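Kitchen table duty again this month, squeezing the gripper by hand so the learning system gets some decent examples to copy. Tobiloba Ezeani set the target for our Hisel batch at 400 goes and I'm well past halfway, hurray!

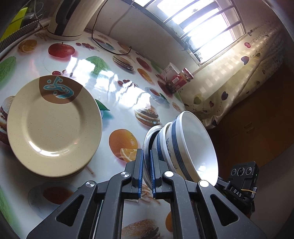 My wrist is complaining a bit – you'd be surprised how heavy crockery feels after an hour of this. I try to vary the angle each time (the Morelli lot was far too samey and we binned 27 of them).

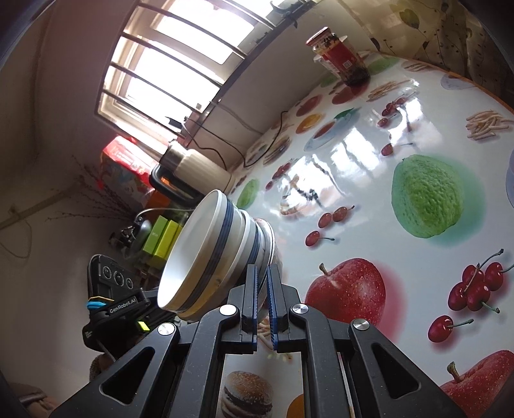
2 min read

Bowls are my favourite so far. You've got a nice rim to go for, and the stripes cheer me up. Next it's mugs, and I'm dreading the handles!

14 shares · 6 comments

© Jeketville Diaries | Contact | Back to top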